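26. März 2020, Greifervergleich, zweiter Tag

Links Fingerhand, rechts der schwarze Backengreifer, wie gestern. Harish hat die Steuerung über Nacht auf den Stand vom Canico-Zweig gebracht, danach mussten beide Arme neu referenziert werden. Hat den halben Vormittag gekostet. Der rechte hat sich beim ersten Mal um eine Achse vertan, zweiter Versuch ok.

Ich bleibe dabei, dass wir die Hand überschätzen. Im Video von Stindberg sieht das großartig aus, aber dort steht jedes Objekt exakt da, wo es stehen soll. Bei uns steht die Dose mal zwei Zentimeter weiter links, und schon kommt der Daumen zu tief an und schiebt, bevor die Finger überhaupt Kontakt haben. Keerthana meint, das sei reine Parametersache (Daumen früher eindrehen, Handgelenk fünf Grad steiler). Kann sein. Das hieß es bei der letzten Hand auch, und die liegt seit Juni im Schrank.

Durchgang A, nur Dose, nur Hand: 40 Versuche, Protokoll liegt unter Lauf 801. Auswertung macht Nithin, ich will vorher keine Quote hören, die aus dem Gedächtnis kommt. Mein Eindruck beim Zuschauen: Wenn der Griff sitzt, sitzt er gut. Wenn nicht, kippt die Dose immer in dieselbe Richtung, vom Daumen weg. Das sieht mir nach einem systematischen Fehler aus, vermutlich in der Handkalibrierung. Mit Pech sind es aber auch die Sehnen, und dann hilft kein Parameter.

Durchgang B, Dose und Becher nebeneinander: Hand nimmt die Dose, Backengreifer den Becher. Schließkraft rechts auf 65 Prozent der bisherigen Einstellung runter, sonst drückt er den Becher ein. Kavitha will stattdessen weiche Backen drucken. Bin nicht dagegen, nur hätten wir dann zwei Änderungen gleichzeitig und wüssten wieder nicht, woran es lag. Also erst Kraft, dann Backen. 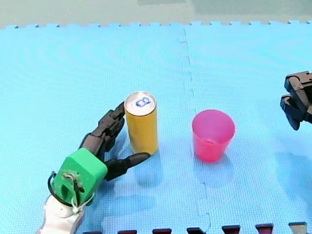

Durchgang B, Hand an der gelben Dose, Backengreifer rechts vom Becher.

Noch was zur Matte: Die Stoßkante zwischen den Teilen läuft genau zwischen den beiden Objekten durch. Afaf hält das für egal. Ich hätte den Aufbau lieber komplett auf einem Teil, dann ist wenigstens diese Ausrede weg. Morgen umsetzen und die Startpositionen neu einmessen.

Offen:
– Kabel an der Hand links: Schlaufe beobachten, wenn das Handgelenk ganz eindreht
– Nithin: Zeitstempel der beiden Steuerungen abgleichen, gestern liefen sie auseinander
– Angebot Donnelly für die Ersatzfinger, 1.521 Euro. Unterschreibe ich erst, wenn A ausgewertet ist
– Dekville wegen Leihgerät zurückrufen (Harish)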